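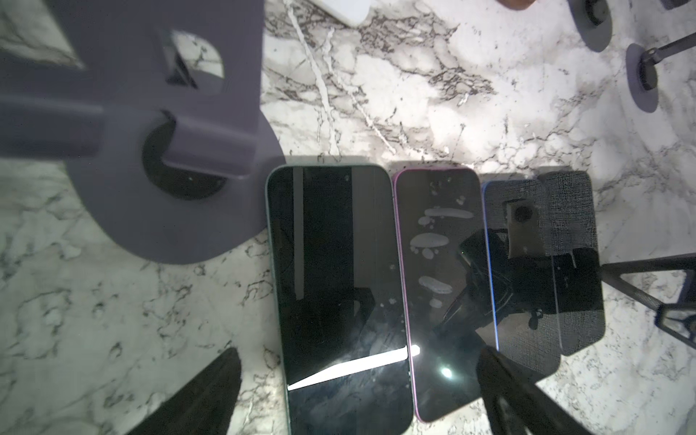 Cleaning old phones before handing them on – what do you use on the glass?

Forum: Home & Household > Cleaning and Care
13 replies

marcelino_a
I have three old phones on the kitchen counter that I want to clean up before they go to relatives. One has a green frame, one is pink and one is blue. All three are switched off. The green one has fine scratches and some smears on the glass. The pink one is the worst for marks, with a column of whitish smudges running down the upper half of the screen and some little spots that look like dried drops. I haven't gone over the blue one closely yet.

I have glass cleaner under the sink, rubbing alcohol, a bag of microfiber cloths and a bottle of Grilumico screen spray that came with a TV. What would you use, and in what order? Also, is it OK to do this on marble? The counter is white with gray veins and my wife is particular about it.

Marcelino

benkort
Skip the glass cleaner. A lot of them have ammonia and it isn't good for the coating on a phone screen. Start with a dry microfiber cloth, then a cloth barely dampened with plain water. Most of what you describe should come off with that. Only go to alcohol if there's grease left.

For the marble, put a folded dish towel down first. You want that for the phones as much as for the counter. Grit between a phone and stone will mark one or the other.

tidewater_al
I'd go straight to 70% alcohol on a cloth. Water by itself just pushes skin oil around. I do my own phone every night with a wipe and have for years. Never had a problem.

benkort
Every night is a lot. The oil-resistant coating wears down with alcohol and rubbing. You may not notice on a phone you replace every few years, but these are going to somebody else.

tidewater_al
The coating on an old phone is mostly gone already. That's why it smears so easily. I don't see what he's protecting.

chathu_j
Both of you have a point. Old coating is patchy, in my experience. The middle of the screen, where the thumb goes, is bare and the edges are still slick. I use water first, then alcohol once at the end, before it changes hands. Once isn't going to hurt anything.

Marcelino, on the marble: keep alcohol drips off it if it hasn't been sealed lately, and keep vinegar well away. Somebody always suggests vinegar in these threads. Vinegar will etch marble and you can't wipe that off.

old_faucet
I was about to suggest vinegar. For the dried drops. If they're hard water spots, plain water won't touch them.

chathu_j
Distilled water, left on the cloth and held on the spot for a minute. Then wipe. If it's still there, a tiny bit of diluted vinegar on a cotton swab, done somewhere other than the marble.

old_faucet
Fair enough. I have laminate, so I don't think about it.

marcelino_a
Thanks. I put a towel down and did the pink one first. Dry cloth did very little. Damp cloth took off nearly all the whitish smudges. Two of the small spots are still there. I'll try the distilled water after dinner.

The scratches on the green one are another matter. They show up when light from the window comes across the glass at an angle. Looking straight down at it you hardly see them. Has anyone had luck with toothpaste or one of those polishing kits? I saw one called Mevis at the hardware store.

tidewater_al
No toothpaste. I tried it on a tablet and ended up with a dull patch the size of a quarter. The scratches were still there inside the dull patch.

asanka_e
Agree with Al on this one. I take in used phones for a small resale shop. Over the years we've logged 3,421 of them, and I have yet to see a home polish that made a screen look better. Fine scratches like that you leave alone or put a screen protector over. The adhesive on a protector fills in the light ones and they mostly disappear to the eye. A cheap tempered glass one is fine.

A few other things for anyone doing this at home:

Turn the phone off before you clean it. Marcelino has done that already, but people forget, and you can see dirt much better on a dark screen anyway.

Do the edges as well as the glass. A dry, soft toothbrush around the buttons and the speaker slots. Colored frames hide grime until you hold them next to a clean one.

Spray goes on the cloth, never on the phone. Doesn't matter whether it's Grilumico or anything else.

Don't blow compressed air into the charging port. Use a wooden toothpick, gently, with the phone off. There's usually a plug of pocket lint in there, and half of the "won't charge" phones we get are just that.

benkort
I'd quibble with the toothpick. I've had the tip break off in a port. Plastic floss pick for me.

asanka_e
Either one. Go easy is the main thing.

marcelino_a
Update. Distilled water took off one of the two spots on the pink phone, and the other turned out to be a tiny chip that I could feel with a fingernail, so it stays. The blue one only needed a damp wipe and the toothbrush. I got a surprising amount of lint out of the green one. I ordered a protector for it and left the scratches alone.

I used alcohol once at the end on all three, like Chathu said, over on the dining table. Counter is fine. One more question: I've signed out of the accounts on two of them. Can I clear the third without the passcode? It was my nephew's and he doesn't remember it.

asanka_e
Get him to sign in to his account from a computer and remove the phone from his list of devices there. Then reset it. If he doesn't do that first it will ask for his login after the reset, and whoever you gave it to will be stuck. Start a new thread under Phones if you get hung up, since this board is supposed to be cleaning.

marcelino_a
Will do. Thanks, all.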